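Write the Reset Rule Down First

By Elínborg Lauritsen

Most written procedures for tabletop manipulation work begin with the robot or the tool. They specify the grip force limit, the control rate, the calibration interval, the file format. The table gets a line near the end, if it gets one. I think the order should be reversed, and that any lab or contractor recording grasping data should have a signed table procedure before it has a signed tool procedure.

The case for this is practical. A tool fault usually announces itself. A finger sticks, a log shows a gap, a check fails. A table fault sits in the data without raising any flag. When we reviewed the Jaltanham set in July, 300 of its 2,000 episodes could not be used for the comparison they were recorded for. The tool had been in calibration for all of them. The start positions had drifted over successive sessions, and the procedure in force said only that objects should be "returned to the work area."

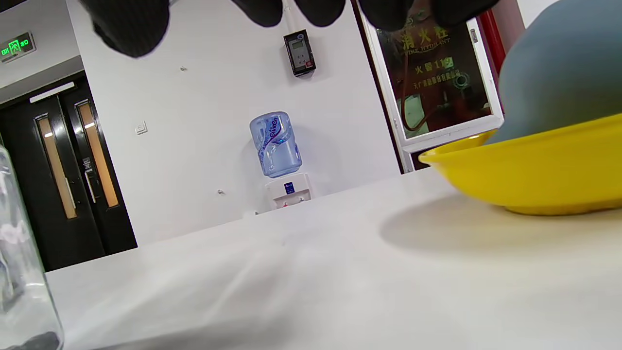 Soft black gripper pads over a white tabletop, with a yellow bowl at right.

A start position is a requirement like any other and should be written as one. State the reference edge of the table. State the offset, the tolerance and the orientation of each object. If an object may lie partly inside another, say so and say which way it leans. "Approximately as before" is not a tolerance.

Ebbe Granström, who drafted the Pravport procedure, objects that tight resets produce narrow data. A model trained on objects that always start in one spot learns the spot. He is right about the risk, but the remedy is to specify the variation. A procedure can call for positions drawn from a list, with the drawn value logged. Drift caused by a tired operator at 4:30 p.m. has a pattern too, and it is one no log records.

The second neglected subject is clear material. Glass deserves its own clause. It passes light, bends what is behind it and takes its outline from whatever surface it stands on. A clause that is adequate for a yellow plastic bowl is not adequate for a glass lid on a white table.

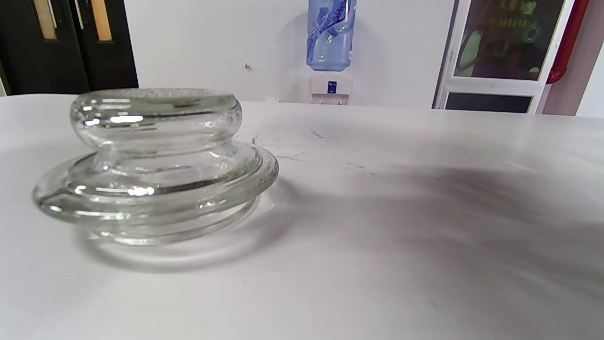
4 min read

For transparent objects I would require 2 things at minimum. The lighting state must be recorded with the episode, including which room lights are on. The object must also be checked by touch at reset, and the check initialed. Britt-Marie Sundqvist has argued for adding a contrast mat under all glassware. I would leave that out of a general rule. A mat changes the task, and many users of the data will care about plain white surfaces. Where a mat is used, it should be declared in the session header.

Surface condition belongs in the same section. Smudges and scuff marks are acceptable on a working table. A cleaning schedule that changes halfway through a recording campaign is a different matter, and the Drilutov template has no field for it. Adding one would cost a line.

Some of my colleagues would go further and fix the background as well - doors, wall fittings, anything beyond the table edge. I don't support that. Background should be recorded at the start of each session and otherwise left alone, unless the stated purpose of the set is to isolate the object. Rules that operators can't keep get signed and ignored, and the signature then misleads the next reader.

The Eklund draft now in circulation puts the table procedure in an annex marked "informative." It should be normative, and it should come ahead of the tool section. Comments on the draft go to Helge Solheim, and those that propose wording will be easier to act on than those that don't.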